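Fluleck Display Riser Set for Collectible Figures

Home > Display and Storage > Risers and Shelving

Item group: Display risers
Manufacturer: Fluleck
Supplied by: Clindulance Collectibles, Cinddale
Availability: In stock at the Cinddale warehouse

Product overview

The Fluleck Display Riser Set is a stepped stand for small and medium collectible figures. It is intended for use on bookshelves, in glass-door cabinets and on desktops where figures placed in rows would otherwise hide one another. Each set contains 13 clear acrylic pieces, which slot together without tools or glue and can be taken apart again for moving or cleaning.

The set was developed by Štefánia Hájek, who has designed display furniture for Fluleck since the company began supplying hobby retailers. The current version replaces the earlier Fluleck Step Stand. The treads are deeper than those of the Step Stand, and the rear supports now have a slot for a backdrop card. Parts from the two products cannot be mixed.

Suitable figures

The risers will hold most transforming robots in the smaller size classes, blind-bag mini figures, die-cast vehicles and building-brick characters. Figures with wide feet or large back-mounted parts should be placed on the lower two steps, where the treads are deepest. Flying stands with a weighted base may be used on any step.

The top step is narrow. Customers who wish to display a taller robot in an action pose are advised to use the Lukumay Single Plinth, sold separately, which has a peg hole for figures with a standard foot socket.

Contents of the set

Five treads
Four side supports
Two rear supports with backdrop slot
Two joining plates for connecting a second set
Instruction sheet
Polishing cloth

The count of 13 refers to the acrylic pieces only. The instruction sheet and cloth are packed in the same sleeve.

Specifications

Material: clear cast acrylic with polished edges
Maximum load per tread: 2 pounds, evenly spread
Overall width, assembled: 28 inches
Finish options: clear, smoke
Assembly: slot-together
Protective film: both faces of every piece

Assembly

Peel the film from all pieces before starting. Lay the side supports flat on a soft towel with the notches facing up. Fit the lowest tread first and work upward, pressing each tread down until it is level with the front edge of the support. The rear supports go in last.

Small bubbles or fine lines seen in the protective film are not defects in the acrylic. A piece that remains marked once the film has been removed may be returned for exchange under the terms given further down this page.

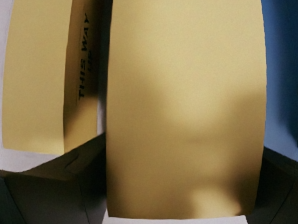
Can two sets be joined to make one long display?
Two sets may be placed side by side and locked together with the joining plates included in each box. A third set can be added in the same manner, provided that the shelf is level along its full length.

Care and cleaning

Dust the risers with a soft brush or the cloth supplied. Fingerprints may be removed with lukewarm water and a drop of dish soap. Do not use window cleaner, rubbing alcohol or any product containing ammonia, as these will cloud the surface over time. Paper towels may leave fine scratches on the smoke finish in particular.

Soft vinyl figures should not be left standing on acrylic in direct sunlight. The vinyl may stick to the tread and leave a mark. A small square of clear polyester film under each foot will prevent this.

Finish options

The clear finish is recommended for cabinets with built-in lighting. The smoke finish shows less dust and suits light-colored or chrome figures. Both are cut from sheet of the same thickness, and both accept the same backdrop cards. Replacement treads and supports are available in either finish and are sold singly.

Backdrop cards

Fluleck produces a series of printed backdrop cards sized for the rear slot. The first series, illustrated by Brian Rashidi, covers a city street, a desert canyon and the inside of a spacecraft hangar. It was printed in a run of 2000 and will not be reissued. Customers may also cut their own cards from any stiff paper stock – a template is printed on the back of the instruction sheet.

Ordering and dispatch

Orders received before noon are normally dispatched the same business day. Dispatch to addresses outside the continental United States takes place on Thursday of each week. Clubs and retailers who require larger quantities should write to Mwanaisha Ndung'u in trade sales, stating the finish required and the delivery address.

Returns and exchanges

Unused sets may be returned within 28 days of delivery. All pieces must be present and the protective film must be in place. Where a single piece is found to be scratched or chipped, that piece will be exchanged without charge and the remainder of the set need not be sent back. Exchange requests are handled by Bienvenido Umali in customer service. Please include the order number and a note of which piece is affected.

Related products

Lukumay Single Plinth, clear or smoke
Lukumay Flight Stand, adjustable arm
Fluleck Backdrop Cards, series two (expected in February)
Fluleck Cabinet Light Strip, warm white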